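Home Projects Reports Staff Search

Folding and Storage in a Small Bedroom
Student project report, Brayden MacDonald
Group: Sernis

Aim

Find out how long it takes to clear a bedroom of loose clothes using three folding methods, and which method leaves the clothes easiest to find again. Started in May. The first plan was to compare wardrobes as well but there wasn't time, so that part is dropped.

Background

Most folding guides assume a big clear table. Most people I asked use the bed. The Akside handout from class says to fold on a flat surface at hip height, and a bed is lower than that, and soft. So I wanted to test on a bed, with the cover left on, the way it would be done at home.

Method

107 garments in total, everything from T-shirts to winter jackets. Each garment sorted by type first, then folded, then put away. Three methods:

Flat fold - in half, in half again, stack.
File fold - thirds, then stood upright in the drawer.
Roll - from the hem or the waistband, no bands or clips.

Timer started when the first garment was laid on the bed and stopped when the last one was in the drawer. Sorting timed seperately. Same person folding every time (me). Breaks not counted.

Pants were the slow part in all three. You have to lay them out full length, match the legs, smooth the waistband, then start. On a striped cover the stripes distract you a bit if they run diagonally, I kept lining the seams up with them by mistake. Plain sheet would be better.

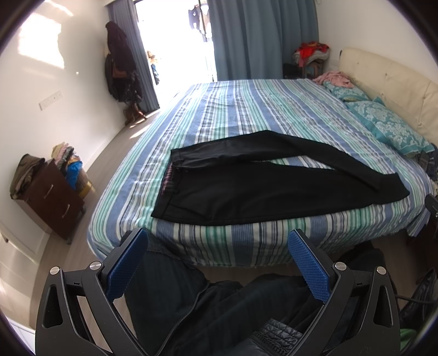
Page 3

Black pants flat on the bedspread, one leg still to be brought over the other. Waistband on the left, with the thin plaid lining showing on the inside. Clothes also piled on the small wooden stand in the back corner, and a pink garment on top of the pillows. Good daylight from the balcony side, which matters more than I expected with black fabric. In the evening runs I missed lint and had one pair folded inside out.

Results

Sorting: 40 minutes. Longer than planned. Much of it was deciding what counted as a "type".

Flat fold: 60 minutes for the full set. Fastest of the three. Stacks lean over once they get tall, and pulling one shirt from the middle wrecks the rest.

File fold: slower than flat, no contest. Best for finding things. Thin fabrics would not stand up on there own, so those went flat at the back of the drawer.

Roll: between the other two. Fine for T-shirts and leggings. Bad for quilted jackets, which just open up again. Ended up hanging those.

Problems

- Drawer too shallow for file-folded jeans. Had to fold once more, which made them thick.
- Piles on the bed slide toward whoever is leaning on it. Moved finished stacks to the head end after the first run.
- One timing lost (forgot to press start). Run repeated the next morning.
- Did not weigh the clothes. Should have, heavy items clearly take longer.

Discussion

For pants and sweaters I would use flat fold, for shirts file fold. Mixing the two breaks the rules of the test but is what I do now. The Vidal group used a table and got neater stacks, but their set was all shirts so we can't really compare.

Only one person folding, so the times say as much about me as about the methods. I also got quicker with practice, and flat fold was tested last. That needs fixing if anyone repeats it - change the order each time.

Still to do: repeat with a second person, add towels and bedding, write up the drawer measurments.

Contact the projects office | Copyright Grosto Student Projects | Back to top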